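Clastberg Casino emailed me a "700 free spins" welcome offer on Sunday, so I read the terms. All of them. Thread.

1/ The spins are for one slot only, Trollby Gold. You don't get them at once. They arrive in batches, and each batch dies if you don't log in that day. Miss a day and it's gone, no carrying over.

2/ Anything you win goes into a "bonus wallet." Money in the bonus wallet is not money. You can look at it, you can bet it, you can't take it out.

3/ To take it out you have to bet it 27 times over. Win $2 and you're betting $54 before you see your $2. The email calls this "easy play-through." Easy for whom?
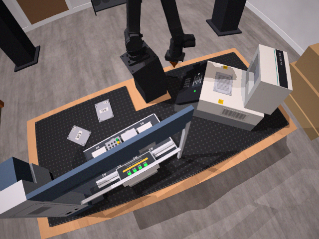
Black arm over the bench, printed plate on the right.

4/ Table games don't count toward the 27. Blackjack, roulette, video poker — zero. So you grind it out on slots, where the house edge is whatever they feel like setting.

5/ And what is the edge on Trollby Gold? The maker is a studio called Bilgin. Their game page says "generous." I went looking for a payout percentage and found a cartoon troll.

6/ I asked support. Got a guy named Jabari Mfaume, who was polite and answered fast, I'll give him that. He told me the percentage is "available in the game rules." I opened the game rules. They link back to the support page.
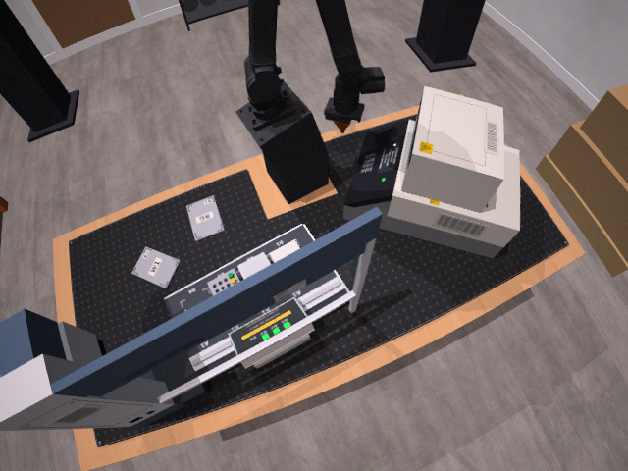 7/ The reviews. Clastberg says it has 1,274 five-star ratings on Zevircombe. I read a few pages of them. A lot of people seem to love the "smooth and exciting platform" in exactly those words. Make of that what you like.

8/ Someone in the replies says he cashed out fine. Good for him. I asked if he took the bonus and he said no, he turned it off and played with his own deposit. So he skipped the part I'm complaining about.

9/ If you still want to play there, the opt-out box is on the deposit screen, under the card details, in gray. Tick it before you pay. Once the spins are on your account, your deposit gets locked in with them (section on "mixed balances," near the end).

10/ I didn't sign up. Still getting the emails.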